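4. 相談窓口の引き継ぎで何が起きていたか

最終更新：2024年1月31日 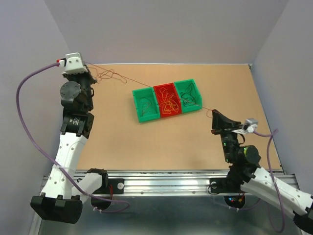

図4　作業台と三つの容器

さて、前の節で書いた「代表が替わると相談が減る」問題の続きです。私が調べたのはHIV陽性者支援の団体Weltenで、代表交代をはさんだ相談記録935件を一枚ずつ読みました（正直、目がしょぼしょぼしました！）。分類の枠組みはHegdeの相談コード表を借りて、項目を23に絞っています。

読み始める前、私は新しい代表の知名度が効くだろうと思っていたんです。法律畑の出身で、理事会も大歓迎でしたし。ところが記録をめくっていくと、相談者が気にしているのは代表の名前よりも「前に話した人がまだいるかどうか」なんですね。交代後の6か月で電話がぐっと減ったのは、古参の相談員が抜けた曜日の枠ばかりでした。

もう一つ面白かったのが住まいの相談です。法律相談として受けた記録と生活相談として受けた記録とで、その後の連絡の続き方がずいぶん違う。法律のほうは一回で終わりがちで、生活のほうはだらだら（いい意味で）続きます。Gondtonの事務所では両方を同じ机で受けていて、ここだけは交代の前後で差がほとんど出ませんでした。机の配置のおかげなのか人柄なのか、私にはまだ切り分けられていません。

弱いところも書いておきます。記録のない立ち話は当然入っていませんし、コードを振ったのは私一人です。迷った記録は二度読み直しましたが、「差別」と「職場」の境目は最後までふらつきました。次はNodumにも協力をお願いして、3月から1000件を目標に二人で読む予定です。引き継ぎ書の書式の比較は次の節に回します。

シェア 23　コメント 3

コメント
・相談員をしています。「前の人いますか」は本当によく聞かれます。
・935件を一人で……お疲れさまでした。コード表の23項目、付録で読めますか？
・Gondtonの話、もっと詳しく知りたいです！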